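イルケント（Irkent）装飾カーテンポール 取付・取扱説明書
第3章 取付位置の決定と本体の組立

本章では、ブラケットの位置決めからポール本体の組立、カーテンの吊り込みまでの手順を説明します。作業を始める前に、第1章「安全上のご注意」および第2章「梱包部品の確認」を必ずお読みください。下地の種類が不明な場合は、作業に着手せず、販売店にご相談ください。

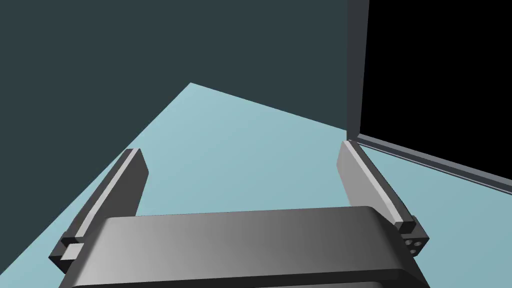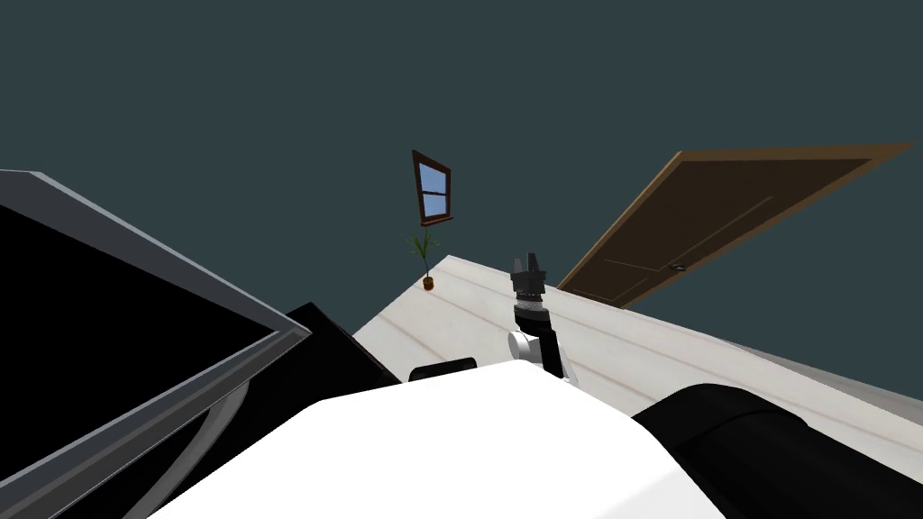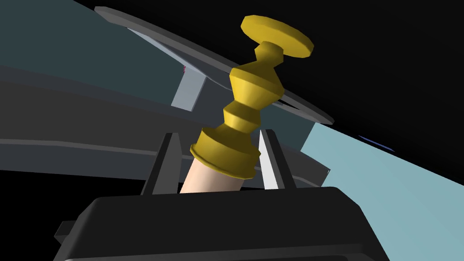 3.1 設置場所の確認
カーテンポールの取付位置は、窓枠の外側の寸法を基準として決定します。ガラス面の寸法を用いると、カーテンを閉じた際に窓枠の側面が露出し、遮光性および保温性が低下します。特に、2枚目の小窓のように木枠の中に横桟が入っている窓では、桟で区切られたガラスの一区画を窓の高さと誤って記録しやすいため、必ず枠の上端から下端までを通して測定してください。同じ窓のように真下の床に鉢植えがある場合は、葉先の高さもあわせて記録し、カーテンの丈を決める際に参照してください。壁付けのモニター、空調機の吹出口、照明のスイッチなど、生地が触れるおそれのあるものについても、窓枠からの距離を控えておきます。

3.2 必要な工具
水準器、メジャー、鉛筆、下地探知器、プラスドライバー、電動ドリル、脚立をご用意ください。電動ドリルは回転数を調整できるものが適しています。インパクトドライバーは、ブラケットの座金を変形させるおそれがあるため使用しないでください。
マスキングテープがあると、壁紙を傷めずに印を付けることができます。

3.3 寸法の決定
（1）窓枠の外側の幅を、上端、中央、下端の3か所で測定し、最も大きい値を採用します。
（2）窓枠の左右に、それぞれ110 mmの余裕を加えます。これがブラケット間の標準寸法となります。
（3）窓枠の上端から68 mm上の位置に、水平の基準線を引きます。天井が低く、この寸法を確保できない場合は、付録の天井付け金具をご使用ください。
（4）基準線が水平であることを水準器で確認します。窓枠や天井が傾いている場合でも、基準線は水準器に従ってください。
（5）ブラケット間の寸法が1060 mmを超えるときは、中間ブラケットを追加します。中間ブラケットは、左右のブラケットの中央に取り付けてください。

注記：出窓、連窓、および壁の隅に接する窓については、本章の寸法を適用できません。第6章の該当する項を参照してください。

注意：飾りキャップは両端のブラケットより外側に張り出します。壁の隅や家具が近い場合は、キャップを含めた全長が収まることを、穴をあける前に確認してください。

3.4 下地の確認
（1）基準線に沿って下地探知器をゆっくり動かし、柱または間柱の位置に印を付けます。
（2）印を付けた位置に付属の確認針を刺し、先端に木粉が付着することを確かめます。
（3）下地がない位置にやむを得ず取り付ける場合は、石膏ボード用アンカーを使用します。アンカーは本製品に付属していません。壁の厚さに適したものを別途お求めください。
（4）コンクリート壁の場合は、専門の施工業者に依頼してください。

警告：スイッチ、コンセントおよび分電盤の真上と真下には、電線が通っている可能性があります。これらの位置には穴をあけないでください。感電または火災の原因となります。

賃貸住宅では、壁に穴をあける前に管理会社または所有者の承諾を得てください。承諾の有無に関する問題について、ヤネフスキ社（Janevski）は責任を負いかねます。

3.5 ブラケットの取付け
ブラケットには「ブラカヴホルム（Brakavholm）型」を使用します。受け部が開いている側が上です。
（1）ブラケットの台座を壁に当て、上側のねじ穴の中心を基準線に合わせます。
（2）鉛筆でねじ穴の位置を写し、台座をいったん外します。
（3）付属のねじより細い錐で下穴をあけます。深さは12 mmとしてください。錐にテープを巻いておくと、深さの目安になります。
（4）台座を戻し、上側のねじ、下側のねじの順に仮締めします。
（5）もう一方のブラケットも同じ手順で仮締めし、両方の受け部に水準器を渡して水平を確認します。
（6）すべてのねじを本締めします。
（7）台座のカバーを下からはめ込みます。カチッと音がするまで押し上げてください。

注意：ねじが空回りする場合は、その穴を使用しないでください。位置を横にずらし、3.4からやり直してください。接着剤や爪楊枝などで穴を埋めて再使用すると、脱落の原因となります。

3.6 ポールの組立
（1）平らな床に毛布などを敷き、その上にポールを置きます。
（2）細いポールを太いポールに差し込み、3.3で求めた寸法まで伸ばします。継ぎ目は、できる限り窓の端に寄せてください。
（3）リングをポールに通します。両端の1個ずつはブラケットの外側に配置しますので、この段階では手前に寄せておきます。
（4）中間ブラケットを使用する場合は、リングの数が左右で同じになるように分けます。
（5）ポールの端に飾りキャップを差し込み、止めねじで固定します。止めねじは、室内から見えない下側に向けてください。

キャップには、球形、円盤形、段付き形の3種類があります。段付き形は溝にほこりがたまりやすいため、取付け前に柔らかい刷毛で清掃しておくことを推奨します。金色仕上げのキャップを扱うときは、綿の手袋を着用してください。指紋を放置すると、変色することがあります。

3.7 ポールの設置
設置は必ず二人で行ってください。
（1）二人がそれぞれポールの端を持ち、同時に持ち上げます。
（2）ポールをブラケットの受け部に静かに載せます。
（3）両端のリングがブラケットの外側にあることを確認します。
（4）ブラケット下面の固定ねじを、手で止まるまで回します。その後、ドライバーでわずかに締め増しします。
（5）ポールの中央を軽く下に引き、ブラケットが動かないことを確かめます。

警告：脚立の天板の上に立って作業しないでください。また、窓を開けたままの状態で設置作業を行わないでください。

3.8 カーテンの吊り込み
（1）カーテンの上部にアジャスターフックを差し込みます。フックの高さは、生地の上端がポールに触れない位置に設定します。
（2）端のフックから順に、リングの環に掛けていきます。
（3）カーテンを数回開閉し、引っ掛かりがないことを確認します。
（4）裾の高さを確認します。腰窓の場合は、窓枠の下端を覆い、かつ床に置かれた植物や家具に裾が触れない長さが適切です。裾が触れる場合は、フックの高さを調整するか、置かれたものを移動してください。

注記：新しい生地は、吊り下げた後に伸びることがあります。裾の最終的な縫製は、しばらく吊った状態にしてから行うことを推奨します。8月のように湿度の高い時期には、麻およびレーヨンの丈が特に変化しやすくなります。

3.9 取付け後の点検
取付けの翌日に、固定ねじおよび止めねじの緩みを点検してください。以後は、季節ごとのカーテンの掛け替え時に同じ点検を行います。次のいずれかに該当する場合は、直ちに使用を中止し、カーテンを外してください。
・ブラケットと壁の間に隙間が生じている
・ポールの中央が目に見えて下がっている
・開閉時に壁側からきしむ音がする
・飾りキャップを手で回すことができる

3.10 お問い合わせ
部品の追加注文および施工業者の紹介は、プロスゲート（Prosgate）お客様窓口で承ります。お問い合わせの際は、台座の裏面に記載された製造番号をお知らせください。窓口は日曜日を休業とさせていただきます。

本章監修：ヤネフスキ社 技術文書課 フルヘンシオ・フィゲロア（Fulgencio Figueroa）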